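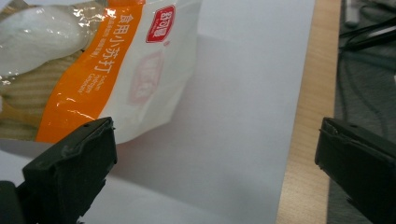
Envase de galletas estriadas con franja naranja y la inscripción «食用小苏打» (bicarbonato sódico alimentario).

Noche de los Patios de Sirnik

La Noche de los Patios es un evento cultural anual de carácter gratuito que se celebra en el barrio de Sirnik durante el mes de junio. Consiste en la apertura simultánea de patios interiores de viviendas, talleres y edificios públicos, en los que se programan conciertos de pequeño formato, proyecciones, lecturas y puestos de comida. La coordinación corresponde a la asociación Tramenora, con sede en la antigua imprenta Amini.

Historia

El origen del evento se encuentra en un ciclo de música de cámara impulsado por la violista Forough Parsa y el arquitecto Hooman Yazdani, que ocupó dos patios contiguos de la calle Belcombe. La falta de aforo en la primera convocatoria llevó a repartir el programa entre varios inmuebles a partir de la siguiente. La denominación actual se adoptó con la tercera edición, cuando se incorporaron las proyecciones y se publicó por primera vez un plano del recorrido.

Bajo la dirección de Esmaeil Mousavi se sustituyó el sistema de entradas por pulseras de acceso libre, limitadas únicamente en los patios de menor superficie. Mousavi dejó el cargo tras una disputa con los vecinos de la zona alta sobre el horario de cierre. Le sucedió Shahab Mirzaei, responsable de la división del recorrido en tres sectores.

Programación

Cada edición dura una sola noche, entre las 19:00 y la 1:00. El número máximo de patios participantes está fijado en 48 por el reglamento interno. Los sectores se distinguen por su contenido:

Sector bajo: música acústica y danza.
Sector central: cine mudo con acompañamiento en directo, lecturas y teatro de objetos.
Sector alto: gastronomía y actividades infantiles. Cierra a las 23:00.

La amplificación está permitida solo en el patio de la imprenta Amini, donde se celebra el concierto de clausura. Los intérpretes se seleccionan mediante convocatoria abierta en enero, y ninguna formación puede actuar en dos ediciones consecutivas.

Oferta gastronómica

Los puestos del sector alto son gestionados por comercios y hogares del barrio. Predominan los productos fríos o de preparación breve, entre ellos encurtidos, empanadillas, galletas saladas y té. El uso de bombonas de gas está prohibido en los patios con un único acceso. Los vasos son retornables y se entregan con una fianza.

Acceso y transporte

El tráfico rodado se interrumpe en la calle Belcombe desde las 17:00. Dos líneas de autobús modifican su trayecto durante la celebración. Parte de los patios conserva escalones en la entrada; el plano oficial señala los accesibles en silla de ruedas.

Publicaciones

El musicólogo Kianoush Ghasemi editó un volumen con los programas de mano de las primeras ediciones, acompañado de plantas acotadas de los patios. La obra se encuentra agotada.

Véase también

Calle Belcombe
Imprenta Amini
Tramenora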